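Went to the open day at Grasley this afternoon. They do small automation cells for packing and light assembly, and once in August they let people in to see the workshop. Posting my notes as a thread for those who asked.

Parking is behind the building, not on the street. Sign-in was quick. They gave out 50 visitor badges for the afternoon slot and had run out before I finished my coffee.

First stop was the packing line, which most people came for. It was running at a reduced speed for visitors. Fine to watch but you couldn't get close, and the person explaining it had no microphone. I caught maybe half.

The second room was better. One arm, one table, and an operator who took questions the whole time. The job is picking and placing everyday things, and the group there is collecting runs to train on.

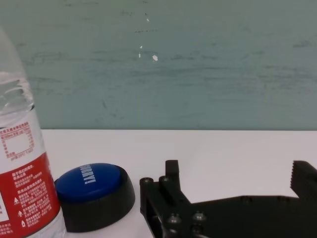
Gripper open, with the SORRY! button and a water bottle for company.

The button is a good test piece, according to the operator. It's round and low, and the top is a different shape from the base. If the fingers come in too high they slide off the dome. Too low and they hit the table.

I asked how many runs they needed. They have 213 recorded for this one task and want a lot more before they train again. A run gets thrown out if the operator hesitates too long in the middle.

Somebody asked why they don't just program the positions. The answer was that they do, for the packing line. This room is for jobs where the object won't be in the same spot each time. The cell is called Hunier and has been going since the spring. 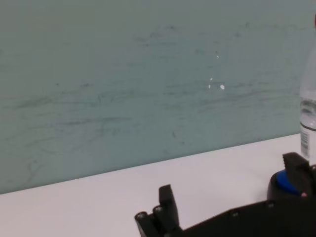
Looking past the fingers at the wrist camera's end of things. Blue top by the right finger.

Visitors could drive it too. You got 2 tries each, and the line was almost 20 people long when I joined it. I waited anyway.

My first try was bad. I came in at an angle and pushed the thing sideways. The second was okay – slow, but okay. The hard part is judging depth from a small screen. I kept looking up at the real table, and the operator kept telling me to look back down.

Also learned that the finger pads are a wear part. They keep spares in a drawer and swap them when the grip starts to slip. I asked what a set costs and didn't get a number.

Things I'd want to know before recommending any of this to my own shop: how long it takes to set up for a new part, and who does it. Bai, the software they use to sort the runs, is in-house and they aren't selling it yet. The packing cell is for sale now, with a lead time they wouldn't put in writing. 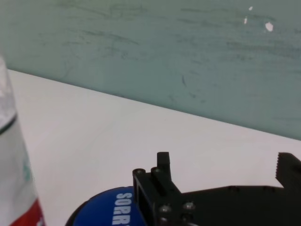

Fingers empty, plenty of table to work with.

Tâm Bùi replied that the setup time is the real question, and that at Gasow it took longer to agree on how the parts should arrive than to get the arm moving.

That matches what I heard in the packing room. They want parts in trays, same way up. Ours come in bins. So that's a conversation for us before we call anyone.

Last bit: the talk at 4 was mostly slides about the company and I left halfway through. If you go next year, skip it and get in line for the arm early. I'll add the handout to this thread once I've scanned it.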